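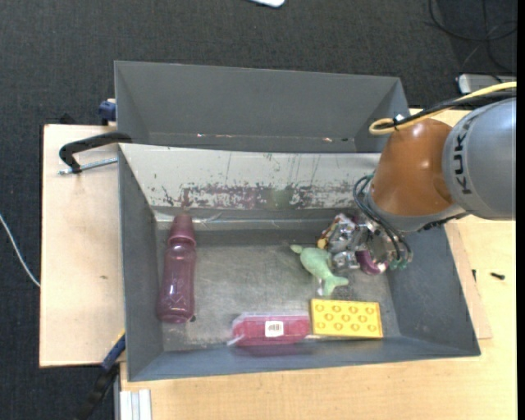
Gray Bins, Again
Notes from the Sindham toy sort, September

I was asked to put together a page on the new sorting setup, and I said I would if I could say what I thought of it. The theory goes like this. Toys come in, toys go into a gray bin, toys get moved to another gray bin, and at the end of the process they are sorted. I have sat through the explanation twice. Gerardo Fabbri gave it both times and he is very good at it, but I still think a lot of what gets called sorting is just moving.

The bins
Plain gray, rectangular, open on top. Kevico sells the ones we use and calls them a "system" in the catalog. A bin with a second bin behind it is a system now, apparently. They are perfectly decent bins. I have no quarrel with the walls or the rims, and they rinse out fine with a hose. I do quarrel with paying extra for matching lids that have been stacked in the hallway since they came.

The color
Elisa Sartori picked gray on the grounds that toys show up better against it. Fair enough for green and for anything yellow. Try finding a gray wheel off a gray truck, though, and we have plenty of gray trucks. I asked for one white bin to test the idea. The request is still open.

The tabletop
Light wood, and a paler board to go with it. Annunziata Piras likes a wood surface for this kind of work and says small parts don't skate off it the way they did on the old metal one. I'd want to see that over a whole winter before I believed it. It does look nicer, I'll give her that.

The carpet
Dark charcoal, fine weave. Whoever chose it never dropped a doll's shoe. The argument in favor is that it keeps the noise down when things fall, which is true, and then you get to spend ten minutes on your knees listening to how quiet it is. Use a flashlight held low and sweep it sideways. Don't vacuum until you've looked.

What goes in
Whatever people give us. The Gamirine collection brought in 400 pieces, if you believe the sheet, and I have my doubts about the sheet, which seems to treat a bag of blocks as one piece on page 1 and as thirty on page 2. Soft toys are supposed to be kept out of the hard plastic. They never are. Batteries should come out before anything goes in a bin, and please check the ones that "don't do anything," as those are the ones that start singing at night.

Two bins or three
Stavros Nedeljković wants a third bin for "undecided." I'm against it. We had one at the old place and it filled up first every time, and then it got its own shelf, and then a bigger shelf. If you can't decide about a toy, hold it a bit longer and decide.

The labels
Fontana printed 200 of them for us. They are handsome labels. They also peel off as soon as a bin gets washed, so anyone relying on them should be ready to relabel. I have gone back to masking tape and a marker and have been told this lets down the look of the place.

The target
1000 toys sorted by the end of the season. Ubaldo Carbone set the number and I have yet to hear where he got it. I'd settle for fewer toys and all of their wheels.

More to be added when I get the spare-parts drawer open. It sticks. Corrections to the front desk, in writing, and legible if possible.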